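7.4 Finger does not release after closing on soft material

Last updated: March

This section applies to the Zivimer hand-held gripper with firmware 32 or later. It replaces the short note about "sticky fingers" in the first edition of the manual. Please read the complete section before you touch the linkage. Most of the damaged units that came back to our workshop in Stullatau were damaged during the repair by the user, and the original fault was small.

Description of the fault

The operator closes the gripper on a thick textile, for example a quilt, a padded jacket or a folded blanket. When the trigger is let go, one finger opens and the other stays in place, or it opens only a part of the way. The display can show code 609 (position difference between fingers). In some cases no code is shown, and the operator notices only that the cloth comes along when the tool is lifted.

The fault was first reported by the Misero test site during bed-making trials. In the log of one unit it came 200 times before someone opened a report. For this reason we ask you to report the code already at the first time.

CAUTION: A finger that is stuck under load can open suddenly. Keep your free hand, your face and your hair away from the fingers and from the linkage plates. Do not pull on the cloth to make it free.

Releasing the cloth

1. Stop the movement of your arm and rest the tool on the bed or table. Do not hold it in the air.

2. Let the trigger go completely. Wait until the display is steady.

3. Look at both fingers from above. Compare the angle of the left arm with the angle of the right arm. Look also at where each rubber pad is placed, because a pad can be pressing on the item you want while the other one is standing on the material under it.

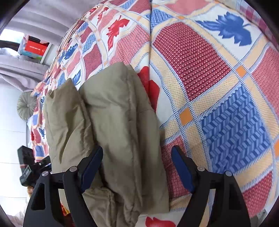
Zivimer Service Guide, Issue 4, page 32

With a folded quilted cloth on a bedspread, as in the picture, the left pad is pressed against the side of the cloth and the right pad rests against the bedspread just beside it. If the fault comes in such a position, do not close the fingers more. The right pad can take a fold of the bedspread with it, and then you have two layers to release.

4. Press the mode key one time to go to Manual. The display shows M.

5. Push the whole tool slowly down and a little toward the finger that is stuck. This takes the load away from the pad. In most cases the finger opens now by itself.

6. If it does not open, switch off the tool and take out the battery. After this, and only after this, move the arm outward with two fingers of your hand. Use light force.

7. Lift the tool straight up. Check that no thread is hanging between the pad and the arm.

Note: Never use a screwdriver as a lever in the triangular cut-out of the finger. The cut-out is not a service opening. The arm breaks at this point.

Finding the cause

With the battery still out, examine the round pivot screws on both sides. Lint and short threads collect behind the screw heads and make the joint heavy. Remove them with the soft brush. Do not use oil, because oil holds the lint and the fault returns in a few days.

Move each arm by hand through the full way. Both arms must feel the same. If one arm is heavier, loosen its pivot screw by a quarter turn and try again. If there is no difference after this, bring the screw back to the old position and send the unit to service.

Check the rubber pads. A pad that is worn smooth slips and makes the operator close harder than necessary. A pad that is coming loose at one corner catches loops of yarn. In both cases change the two pads together, never one alone.

Return to use

1. Put in the battery and close the cover until it clicks.

2. Open and close the empty gripper ten times. No code may be shown.

3. Repeat the test with the cotton test cloth from the case.

4. Write the counter value in the service sheet. On units from the Nagano series the counter is in the second menu. If the value is higher than 1,841, change the pivot screws also, even when they look good.

If code 609 comes again on the same day, take the unit out of work and attach the red label to the handle. A unit with a red label must not be charged or lent to another team before service has checked it.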